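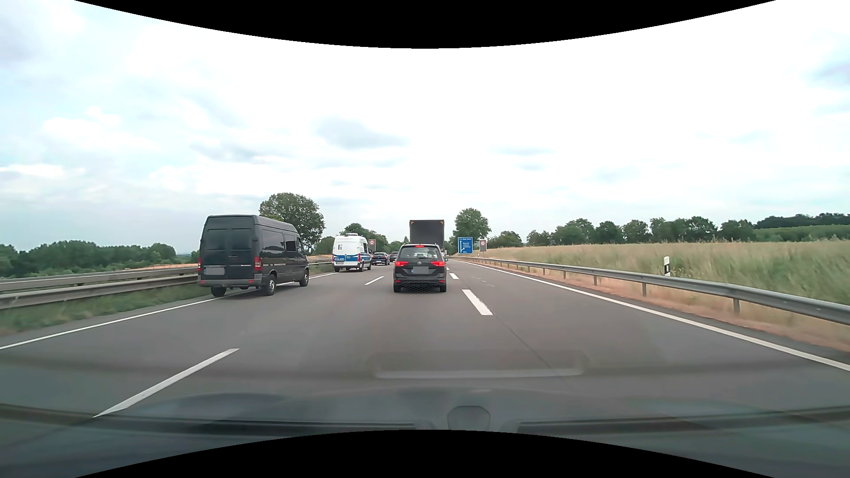
Text by Getachew Woldemariam, Kahsay field recording guide
Last revised in March

Section 3. Recording your first highway drives

By now the Kahsay unit is mounted and talking to the Ikitz app, so it's time for the fun part: going out and collecting real road! Every drive you bring back gives the driving model more examples to learn from, and highways are a wonderful place to start. The lanes are clearly marked, traffic moves in one direction, and you still get plenty of variety (vans, trucks, signs, guardrails, brake lights coming on in the lane ahead).

This section takes you from the parked car to a finished upload. You need two people, a driver and an operator. The driver drives. The operator does everything else.

CAUTION: The driver must never touch the tablet, the app or the recording unit while the car is moving. If you are alone in the car, do not record.

3.1 Before you leave

1. Clean the windshield inside and out. Dust you don't notice from the seat can show up strongly against a bright sky.

2. Clear the top of the dashboard. Papers, parking tickets and phone holders all reflect in the glass. A faint reflection low over the road is fine, and so is a strip of hood at the bottom of the view.

3. Turn the ignition on and wait for the unit's status light to go from amber to steady green. Ten seconds is normal. If it's still amber after a minute, see Section 7.

4. Open Ikitz on the tablet and tap New Drive. Choose Highway as the road type, then pick the weather. For a mostly cloudy sky with a few blue patches, choose Overcast, bright.

5. Check the free space on the drive. You want at least 158 GB for a full session.

6. Tap Preview. The horizon should sit level and the lane you're facing should run up the middle of the view. Dark curved borders at the top and bottom come from the wide lens. Leave them alone, the training software knows how to handle them.

Note: Don't loosen the mount to get rid of the curved borders. Any change in the angle means you have to repeat the calibration in Section 2.

3.2 On the road

1. Start recording before you pull out of the parking spot. The operator taps the round button once and waits for the tone.

2. Join the highway and settle into a lane. Drive exactly as you would on any other day. The model learns from ordinary, careful driving, and you're already an expert at that!

3. Keep your normal following distance. A vehicle squarely ahead, like the Volkswagen in the picture at the top of this section, is one of the most useful things you can bring home, especially with its brake light lit. Never close the gap to get a better view.

4. Operator: tap Mark when something interesting comes along. A mark saves the stretch just before and just after the tap, so there's no need to be quick. Good things to mark:

Brake lights ahead
Police vehicles and other emergency vehicles
A vehicle on or over an edge line, as with the dark van on the left in our picture
Exit signs and speed-limit signs
Tall vehicles partly hidden behind shorter ones

5. Stay in one lane for a while, then change when traffic and common sense say so. Both kinds of stretch are valuable. The indicator signal is logged automatically.

6. If the app shows Dropped Data, let the recording run and carry on. Stop at the next rest area and check the cable at the back of the unit.

CAUTION: Do not slow down, speed up or change lanes to catch something for the recording. If you miss it, you miss it. There is always more road.

Note: Voice notes are off by default. If you turn them on, everyone in the car has to agree first.

3.3 Ending the drive

1. Park, put the car in park, and only then tap Stop. Keep the ignition on until the app says Drive Closed. Cutting the power early can damage the last file.

2. Go through your marks while the drive is still fresh in your mind. Give each one a label from the list, or type a few words of your own. "Van over left line" is perfect.

3. Delete marks made by accident. This removes only the mark, and the recording underneath stays as it was.

4. Run Plate Blur. License plates are covered with a plain gray patch. Look through a sample of 18 frames and report any readable plate with the Missed Plate button.

5. Connect to the Grendmont dock and tap Upload. Copying usually takes about 3 hours, so it's a great job to leave running overnight.

CAUTION: Never share frames that haven't been through Plate Blur, even inside your own team.

3.4 What happens to your drive

Once the upload is in, the Kisitz review desk checks your marks and adds outlines for vehicles, lane lines and signs. Frames with hard cases go to a second reviewer: dark vehicles against dark trees, small cars far up the left lane, sign text too small to read. Unreadable text is labeled Unreadable. Please don't guess at it in your own labels either.

You'll get a message in Ikitz when the drive has been accepted. Open it and tap Replay to watch your own route with all the outlines drawn in. It's a real treat the first time!

Continue to Section 4 for night drives and rain.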